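Balteo Reading Fund
Progress report, January to July 2021
Submitted by Efua Aryee, project lead, 27 July 2021

Summary
The grant pays for a critical edition of the collected essays and reviews of Man-sik Geum, in English translation, with notes and an index. Translation is nearly finished. Annotation is behind schedule.

Text and translation
Of the 89 essays chosen for the book, Dong-hyun Jang has delivered all but 8. The missing ones are the long pieces on poetry in exile, which he left for last. He wants to keep the author's habit of quoting from memory, mistakes included, and correct the quotations in the notes. I agree with this. It does add to the notes.

Annotation
Na-rae Maeng has written notes for 60 essays. The film reviews went quickly. The music columns did not, as many of them name concerts and recordings without dates. Two library visits planned for spring were put off and are now set for the fall. 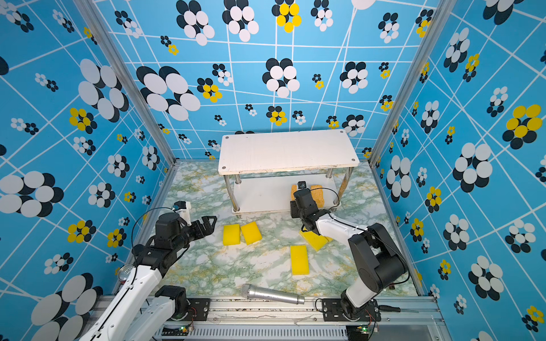 Length is a concern. The typescript stands at 902 pages before the index, and Zovgate, our publisher, would prefer a single volume. Ye-rin Ki has proposed dropping the short newspaper notices and printing a list of them at the back. We will decide once the last translations are in. I would rather lose the notices than cut the notes.

Budget
Spending on translation is as planned. The unused travel money has been carried over. We ask permission to move part of it to copyediting, which was priced for a shorter book.

Next six months
Final translations are due from Dong-hyun by the end of September. Na-rae will finish the music columns after the library visits. Ye-rin starts the index of names in October, working from the unpaged typescript.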